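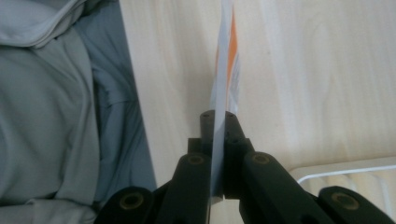
Guides > Paper & Post > Sorting a year of paperwork

I put off sorting my paperwork until the drawer wouldn't shut, and then it took me most of a wet weekend in July. You don't need a filing cabinet or a label maker (I bought one, it's still in its box). What you do need is a clear floor and some way of telling one pale bit of paper from another when they're all stood on end. A bright orange stripe down the face of a white card shows up even when the card is nearly edge-on to you, and that's the whole idea behind my dividers!

Start by tipping everything out. Don't read anything yet, or you'll be sat there at midnight with an old gas bill and a cold tea. Just make rough heaps: house, car, bank, health, and a big one for "no idea". My no idea heap was the tallest by miles.

Next, cut your dividers. I use plain white card, a little taller than A4 so it pokes up behind the letters, and run a thick felt pen from the top edge to halfway down. One colour per heap. Orange is house in our place, green is car. Yellow is useless, I tried it and you can't see it under a kitchen light.

Now go through each heap and put the newest paper at the front. Take out staples as you go, and open every folded letter flat, it makes the box far less lumpy. If something has a date and a reference number on it, keep it for now. If it's an advert for a new boiler, bin it. I found 9 copies of the same leaflet from the garden centre at Porthorpe.

For the box itself I got a Venel one with a lid, but any stiff box that takes A4 upright will do. Leave a good hand's width spare at the back. Mine was packed tight by the first evening and I had to split it in two, so the car stuff lives on its own shelf now with the MOT papers and the spare key.

Shredding comes last. Our little shredder gets hot and sulks, so I do a few sheets, put the kettle on, and do a few more. Anything with an account number goes through it, and the rest goes in the recycling on bin day.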